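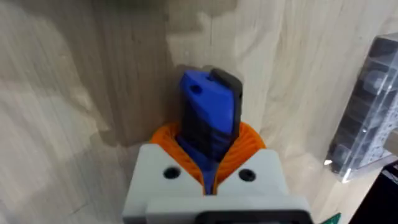
Figure 1. Wrist camera view during the grasping work: a blue and black part held in the orange ribbed collar of the gripper.

Projects > Sorkorer > Progress reports > August

Progress report to the Wickramasinghe Fund
Prepared by Mizanur Ranasinghe, Uvanbridge workshop

Since our last report we have moved from planning to daily runs, and I'm very glad to say the method is holding up better than we dared put in the proposal. The question, as you'll remember, was whether a robot can learn to pick up and place awkward small parts using only the camera at its wrist, with no second camera looking on from above. We now have 2000 recorded attempts to learn from, which was the target for the whole first stage!

What we did

Arsalan Sandhu rewrote the recording software (we call it Caler) so that each attempt is saved with the camera view, the finger opening and the arm position all on the same clock. Before this the finger readings lagged behind the pictures, and the learned model kept closing early. With the clocks matched, the early closing went away almost overnight. It was a dull fix and it made more difference than anything else we tried.

We also changed how the attempts are collected. A person guides the arm through the task, and the start position is shifted a little each time, so the model sees the part from many angles. Shadows and clutter are left in on purpose. Our first model was trained on very tidy views and got badly confused when anything else came near the part.

Results so far

We tested the new model on 11 part shapes it had not met in training, with 100 tries for each. On 7 of them it did as well as a person guiding the arm, and that is a lovely result for a system with one camera. The remaining four are all shapes with a thin raised lip. The model tends to grip these slightly off centre, and the part then turns in the fingers during placing.

Arsalan thinks the lip is simply too rare in the training set. I suspect the view is partly to blame, as the fingers hide the lower half of the part at the moment it matters most. We have agreed to test his idea first, it being the cheaper one, and I'm looking forward to finding out which of us is right.

Next stage

Collection of extra attempts with lipped parts starts on Monday. After that we will repeat the full test with the same settings, so the two sets of results can be compared fairly. If the turning persists, we will try feeding the model a short history of views in place of a single one.

Spending is in line with the plan and we are not asking for any changes. The recordings and the test sheets are ready to share whenever your reviewers would like them.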